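Speaker notes: Shared Kitchens in Supported Housing
Speaker: Mehrangiz Ahmadpour, Ritthorpe Housing Trust
Time allowed: 14 minutes, questions held to the end

Slide 1. Welcome the delegates and thank the hosts at Culau. State the purpose of the talk: to report on the shared kitchen standard adopted in July.

Slide 2. The Trust houses 2,266 residents. Of its 34 buildings, 30 now operate under the new standard. The remaining four are awaiting electrical work. Pause here for the handout.

Slide 3. Storage. Residents asked for everyday items to be kept within reach and in plain sight. Refer to page 2 of the handout.

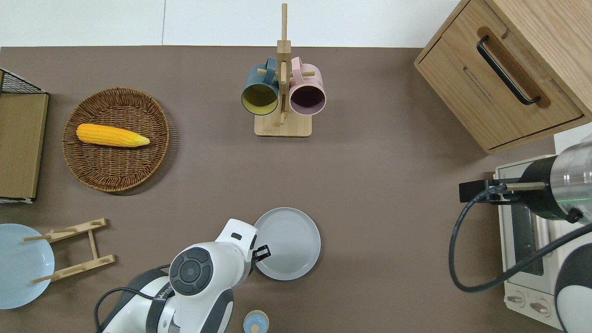
Slide 3: Mug tree and woven basket on a tabletop.

Slide 4. Cleaning duties. Each household signs a weekly schedule. Disputes go first to the floor representative, then to the building manager. Do not discuss individual cases.

Slide 5. Costs. Refer detailed questions to the Sombatkul report. The Trust will publish its own figures after the annual review.

Slide 6. Next steps. Work at Drenosero House begins once permits are issued. Invite written comments and give the contact address on screen.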